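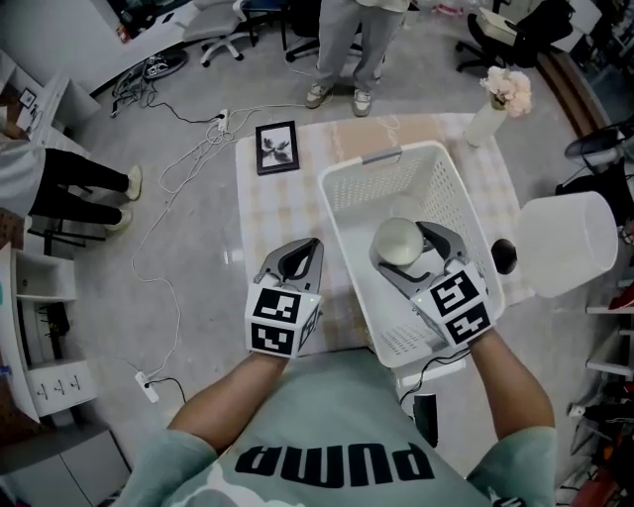

Page 10

Drosell Hand-Held Gripper Set
Planning and Set-Up Guide

Section 3. Planning your purchase

Read this section before you place an order. It covers what to buy, what you may already own, and what to set aside for the first year of use.

3.1 Decide how many stations you need

1. Count the operators who will record at the same time. Each operator needs one station.
2. Order one pair of grippers per station. A pair is a left and a right unit, each supplied with its marker cube.
3. Add one spare pair if you plan to record in every one of the 52 weeks of the year. Sites that stop for long breaks can usually wait and order parts as needed.

Note: Marker cubes are matched to their grippers at the factory. If you order a replacement cube, give the serial number of the gripper it will be fitted to.

3.2 Plan the table and floor space

1. Choose a table the operator can reach across while standing or seated. An ordinary household or office table will do.
2. Leave clear floor on the operator's side and on at least one other side.
3. Mark where the power strips will go before you buy cables. Measure along the floor, including the drop from the tabletop, and then add a margin.
4. Budget for cable covers wherever a cable crosses a walkway.

Caution: Do not run a cable loose across the floor where people walk. Someone wearing a head camera has a poor view of their own feet.

Caution: Do not plug one power strip into another. If the wall outlet is too far away, have another outlet fitted and include the cost in your plan.

3.3 Budget for task objects

Light household goods are enough for most pick-and-place work. A white cup lowered into a plastic laundry basket is a typical starting task, and both items can be bought locally.

1. Set aside 400 dollars per station for baskets, cups, cloths and similar items.
2. Buy at least two of anything that is likely to crack or lose its shape.
3. Keep a list of the make and size of each object so that you can buy the same one again.
4. Include tablecloths. A faint pattern is fine. Avoid shiny fabric, which can throw glare onto the marker cubes.

Note: Vases, frames and other decorations can stay on the table to make the setting more like a home. Use artificial flowers if you do not want to replace them.

3.4 Choose a supply plan

Grippers can be bought outright or leased through the Plorham supply plan. The lease includes replacement jaws. It does not include task objects, furniture or cables.

If you buy outright, put jaw replacement in the budget as a separate line – jaws are a wear part and are not covered by the warranty. Orders that need to be in use by January should allow time for delivery and for the checks in Section 4.

3.5 Before you order

Check that you have written down:

Number of stations
Number of gripper pairs, including spares
Table size and distance to the nearest outlet
Cable lengths and cable covers
Task object budget
Purchase or lease

Send the completed list with your order form. Changes to the number of pairs can be made until the order is confirmed.

Revised Jul 23, 2024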